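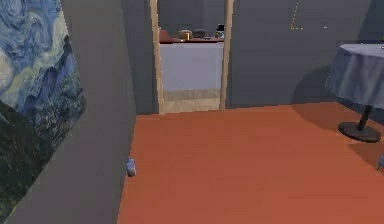

Hornon – Übungswohnung für Serviceroboter

Simulationssoftware für Apartmenthäuser, Pensionen und Boardinghouses
Hersteller: Pelupessy, Prorkville
Aktuelle Ausgabe: Hornon 3

Ein Serviceroboter, der zum ersten Mal ein bewohntes Zimmer betritt, benimmt sich ungefähr wie ein Praktikant am ersten Tag: bemüht, langsam und immer dort, wo gerade jemand durchwill. Mit Hornon verlegen Sie diese Phase in eine gerechnete Wohnung. Dort darf er vor der Vase stehen und nachdenken, so lange er möchte. Die Vase kostet nichts, und das Frühstücksgeschirr wartet auch nicht.

Was Hornon macht

Sie wählen einen Grundriss aus der Bibliothek oder legen einen eigenen an, stellen Möbel hinein und verteilen Kleinkram. Der Roboter fährt seine Runde in der Simulation: Tür finden, Zimmer ansehen, Gegenstand suchen, Gegenstand greifen, wieder hinaus. Danach erhalten Sie ein Protokoll, das auch Menschen lesen können, die abends noch etwas vorhaben.

Der Objektkatalog umfasst über 900 Einträge. Den Kleinkram haben wir besonders gepflegt. In Prospekten für Robotik stehen auf Tischen bekanntlich eine Schale und ein Apfel. In Gästezimmern liegt ein Karton auf dem Bett, und auf dem Tisch befindet sich etwas, das dort noch nie jemand vermisst hat. Wer seinen Roboter auf Prospekte vorbereitet, bekommt einen Roboter für Prospekte.

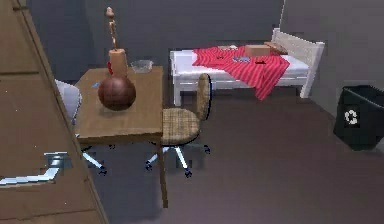 Übungszimmer in Hornon: Basketball, Vase und Glasschale auf dem Tisch, dahinter das Bett samt Karton.

Für jeden Gegenstand legen Sie fest, was mit ihm geschehen soll: wegräumen, stehen lassen oder melden. Die dritte Möglichkeit wird am häufigsten unterschätzt. Ein Roboter, der einen Gegenstand meldet und weiterfährt, macht weniger her als einer, der beherzt zugreift. Beliebter ist er trotzdem.

Was sich im Haus ändert

Bei Nuslow, einem Apartmenthaus mit 37 Zimmern, läuft Hornon seit September. Die Hausdame Edit Vida hatte sich vorher ausbedungen, dass sie die Regeln selbst einträgt. Das war klug. In der ersten Fassung, die aus unserem Büro kam, sollte der Roboter jede Decke glatt ziehen, auch unter schlafenden Gästen.

„Ich habe mir angesehen, was er vorhat, und dann habe ich die Hälfte gestrichen“, sagt sie. „Meine Leute können Betten machen. Sie wollen nur keine Wäschewagen mehr schieben.“

Daraus ist die heutige Arbeitsteilung geworden. Der Roboter holt und bringt, fährt Leerrunden durch die Flure und meldet Liegengebliebenes. Betten, Bäder und der kritische Blick bleiben beim Team. Mawar Wuisan aus der Frühschicht prüft morgens das Protokoll der nächtlichen Simulationsläufe und gibt die Runde frei. Auf ihren Wunsch gibt es neben „Freigeben“ und „Ablehnen“ inzwischen den Knopf „Später, ich trinke noch Kaffee“. Er hält die Runde 34 Minuten zurück und ist die meistgenutzte Funktion im Haus.

Verschwiegen sei nicht, dass neue Arbeit dazukommt. Jemand muss Grundrisse nachziehen, wenn ein Schrank umzieht, und jemand muss entscheiden, ob ein einzelner Socken Fundsache oder Abfall ist. Planen Sie dafür Arbeitszeit ein. Häuser, die es nebenbei erledigen lassen wollten, haben uns angerufen und waren verstimmt.

Räume und Durchgänge

Eine leere Bodenfläche schafft jeder. Spannend wird es an den Durchgängen, wo der Belag wechselt, das Licht kippt und hinter dem Türrahmen ein anderes Zimmer mit anderen Regeln beginnt. 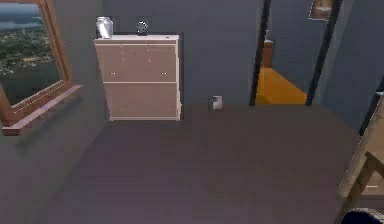
Deshalb lässt sich in Hornon jeder Durchgang einzeln bewerten. Sie geben an, ob der Roboter hindurchfahren, davor warten oder umkehren soll, und zu welchen Zeiten. Die Küche etwa kann ihm bis zum Ende des Frühstücks versperrt bleiben. Qistina Harahap, bei uns für die Türlogik zuständig, hat außerdem eine Vorfahrtsregel eingebaut: Menschen mit Tablett zuerst, Menschen ohne Tablett auch.

Lieferumfang

Software Hornon 3, Einzelplatz oder Hauslizenz
Grundrissbibliothek und Objektkatalog
Regeleditor, bedienbar ohne Programmierkenntnisse
Protokolle als Text und als Tabelle
Einführung vor Ort mit Cempaka Kusuma, auf Wunsch in der Spätschicht

Nicht enthalten

Ein Roboter. Wir erwähnen das, seit ein Kunde den Karton vergeblich durchsucht hat.

Voraussetzungen

Arbeitsplatzrechner mit eigener Grafikkarte
Roboter mit offener Schnittstelle, Liste auf Anfrage
Eine Person aus dem Hausteam, die Nein sagen darf

Beratung und Bestellung

Angebote erstellt Parveen Bangash. Schicken Sie ihr am besten gleich einen Grundriss und eine ehrliche Aufzählung dessen, was bei Ihnen herumsteht. Testzugänge gelten drei Wochen, enden von selbst und ziehen keinen Anruf nach sich, sofern Sie keinen bestellen.

Stand dieser Seite: 21. November 2024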